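Ticket: Gripper comparison, PC teardown cell
Project: Jemberg
Status: Open, waiting on parts
Opened: Thu 20 October
Category: End effectors / hardware

Summary

We are comparing two grippers on the arm for the desktop teardown work. One is the Heda parallel gripper we have been using since February. The other is the Getum, which is narrower and has longer fingers. Both were run on the same task list with the same arm program, apart from the tool offset. The Getum drops out of its grip state during longer moves and the controller reports a tool timeout. The Heda does not do this but can't get into tight spots on the board. We need to either fix the Getum or decide to live with the Heda.

Setup

Arm is mounted above the slatted aluminum table. The tower lies on its side with the cover off. Tool power and data both run through the wrist connector. Controller is the Liew unit on the current firmware. No force sensor in this round. Speed limit was set to 200 mm/s for all runs and grip force to 70 percent unless noted.

Tasks run with each gripper:

Approach to CPU socket area, hold, retract
Pull a SATA cable at the connector
Grip and lift an expansion card
Grip a drive caddy handle and pull

Problem description

With the Getum fitted, the first approach and hold is fine. Fingers open and close on command and the position readback matches. After the arm moves off to the next task the status goes from READY to UNKNOWN, and the next close command is not acknowledged. The controller waits 600 ms and then stops the program:

TOOL_COMM_TIMEOUT: no reply from end effector
PROGRAM HALTED

A power cycle of the tool clears it. Restarting the program without a power cycle does not.

The Heda ran the full list under the same conditions with no comm errors. Its problem is size. The body is wide enough that it touches the side of the power supply on some approach angles, and we had to tilt the wrist to reach the upper part of the board. With the wrist tilted, the fingers don't close square on a connector and the grip slips.

Log

Entry 1
Confirmed the fault is repeatable. Getum fitted, full task list, program stops on the move from the socket area to the SATA cable. Power cycled the tool and ran again. Same stop, same message.

Entry 2
Swapped the tool cable for the spare. No change. Swapped back so we only have one thing different from the original setup.

Entry 3
Checked tool voltage in the controller settings. It was correct for the Getum. Checked baud rate and parity against the Getum manual and those match too. If they were wrong I would expect it to fail on the first command.

Entry 4
Ran the arm through the task list with the tower off the table, no gripping, just open and close at each point. Still fails, at the same move. That rules out contact with the case or a cable snagging on something inside it.

Entry 5
Looked at which joints move the most between the two points. The wrist rotates most of the way around on that move. Changed the path so the wrist goes the other way. Program got through the SATA task and the card task, then stopped on the way to the drive caddy, where the wrist also has a large rotation.

Entry 6
Put the tower back and jogged the arm by hand from the pendant, starting over the board with the tool status page open.
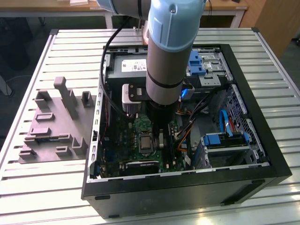 Status held at READY for small moves in any direction. Rotated the last joint slowly. Past a certain point the status flickered between READY and UNKNOWN, and then it stayed at UNKNOWN. Rotated back and it did not recover until the tool was power cycled. Did this several times and it dropped out at close to the same angle each time.

Entry 7
Took the Getum off and looked at the adapter plate. The connector on the Getum side comes out at a right angle and the short lead is pulled tight when the last joint is rotated. The Heda lead comes straight out and has slack all the way around, so it never sees this. No visible damage to the pins. The strain relief on the Getum lead is a little loose and I can move the lead in and out by nearly 2 mm.

Entry 8
Taped the lead down to take the strain off the connector and repeated the slow rotation. No dropout. Ran the full list at the normal speed and it completed. Ran it again and got one timeout at the drive caddy. The tape had lifted. I consider the cause found, but the tape is not a fix and the program should not be left running with it.

Entry 9
While the Getum was working I went through the gripping tasks properly. Notes for the comparison:

SATA cable: Getum is clearly better. It gets the finger tips on both sides of the connector with the wrist straight. Heda needs the tilt and slips.

Expansion card: No real difference. Both hold the card if they grip it near the middle. At 70 percent force neither marked the board.

Drive caddy: Heda is better. The long Getum fingers flex when pulling and the handle slides toward the tips. Raising the force helps a bit. Shorter fingers would probably solve it but then we lose reach.

CPU socket area: Getum fits with more room to spare. Did not try the retention lever with either one.

Workaround

Use the Heda for anything that has to run without a person at the pendant. If you need the Getum, limit the last joint to the range saved in the Jemberg tool profile and keep the program on the reduced path. Power cycle the tool after any UNKNOWN status. Don't clear the error and carry on, as the readback can't be trusted after that and the fingers may not be where the controller thinks they are.

Next steps

Order a longer lead with a straight connector for the Getum. Request sent to Getum support with the log and the angle where it drops out.

Print a bracket for the adapter plate to hold the lead. Needs to clear the wrist buttons.

Ask Liew support if the controller can retry a tool command once before it halts. I could not find a setting for it.

Repeat the whole task list with both grippers once the new lead is in. The Getum results in Entry 9 were taken with tape on the lead and should be treated as provisional.

Leaving this open until the lead arrives.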